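May 2023

I stayed in the lab of the robotics club until they switched off the corridor lights. Our task for the Lamton competition is small on paper: the arm must take the pipette that lies on the mat and hang it in the round stand. We do everything in simulation first, and I am up to run 192.

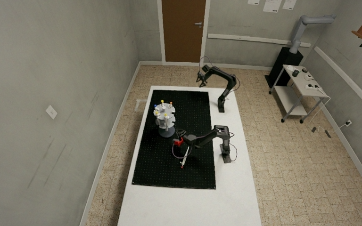 Why do we not start with the real arms? Our club shares them with two other teams, and our turn comes only in September.

So I have time, but I use it slowly. Today I changed the height for the approach and then I changed it back. Josée Dhillon, who is my partner in this, thinks we should grip closer to the thick end of the pipette.

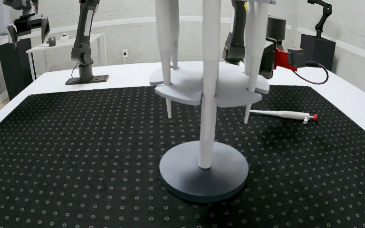 I did not agree with her at lunch, but in the evening I tried it her way in 39 runs and the log looks better than mine. I must tell her tomorrow. It is a little hard for my pride.
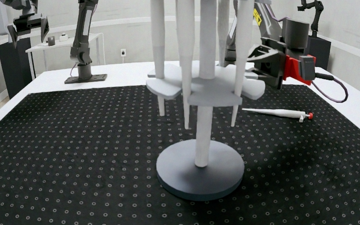
Also I have to write the report for the teacher, two pages, and I still mix up "grip" and "grasp" in English. Josée promised to correct it if I do the graphs. 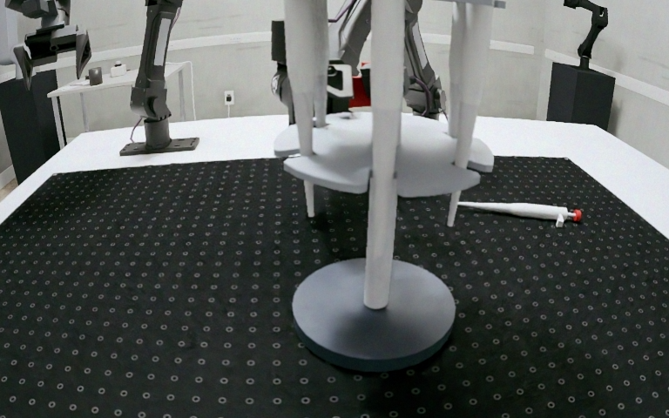 The log file has 3,183 lines now and I read perhaps half of them. Before bed I want to rename my folders, they are all called "new".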